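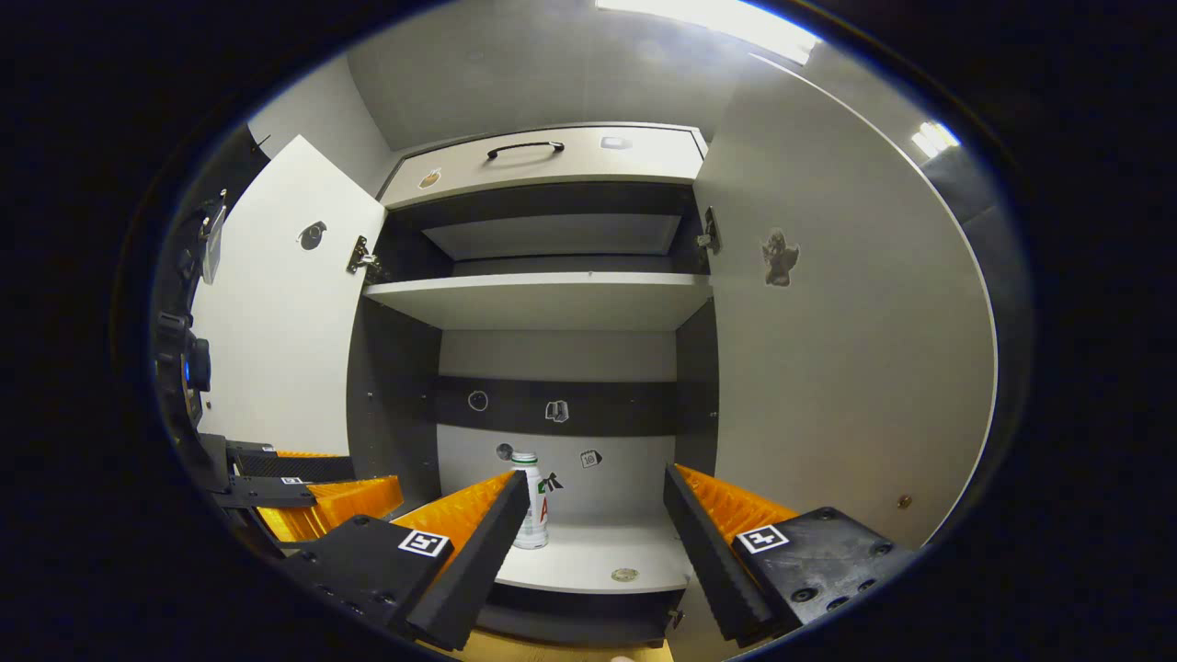
Politics > State > Interviews

Print | E-mail this story
14 comments

She'd asked me to come at half past eight, before the phones start, and by the time I'd found somewhere to park in Stiltolstead she already had the kettle on. The member for Resemham is in her second term, sits on the crossbench, won last time by 582 votes and can tell you which booths they came from (she did, at length, and I've spared you).

I wanted to talk about police stations. She wanted to talk about radios. We ended up doing both.

"You can have an officer rostered on and a car with a full tank," she told me, "and if the radio drops out past the silos then you've got one person alone in the dark. I've been saying that since August and I'm pretty sick of hearing myself say it."

The radios are part of Himance, the government's new emergency communications program, and the stretch she's cranky about is the road out to Nic Giolla. It's 50 kilometres, mostly grazing country, and she reckons the coverage map the minister tabled was drawn by someone who's never driven it. I asked whether she'd put it to him like that. She laughed for quite a while — long enough that I wrote "yes?" in my notebook.

"I was politer. I invited him up. I said bring your own car, bring your own handset, I'll shout you lunch at the other end. His office said they'd look at dates."

And has he got back to her?

"His office is still looking at dates."

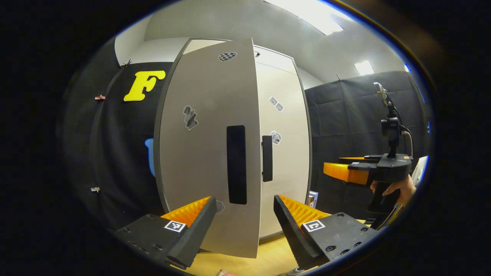 White cabinet with two doors

The petition to keep the Stiltolstead station open overnight closed with 1,201 signatures, and it's due to be tabled when parliament comes back. I put it to her that the government says the night shift averages hardly any callouts, and that the same money would go further in the bigger towns. She didn't wave that away, which I'll admit surprised me!

"That's a fair argument and I'd probably make it too if I lived in the city. But they're counting calls. People here stopped ringing after ten because they knew who'd turn up and when. You ring your neighbour, and then your neighbour's out on a property at midnight with a torch. I don't want that in anyone's statistics, I want it to stop."

What would she settle for? She had a think about that one, and pinched the last biscuit while she was at it.

"Two officers overnight, Thursday money or not. Sorry, that's a joke from the budget session, you had to be there. Two officers, and a tower at Nic Giolla before next winter. If I get both I'll vote for their bill. If I get one I'll read it very slowly."

The bill is the one that widens stop and search powers on country roads. She has read all 30 clauses and likes most of them. Clause nine bothers her — it lets a search go ahead on the say-so of an officer who isn't present, over the radio.

"Over the radio," she said again, and looked at me until I got it.

Her first appointment was at the door by then, a bloke with a folder under his arm, so I rinsed my mug and left them to it.

Share 37 | Comments (14) | Print | E-mail this story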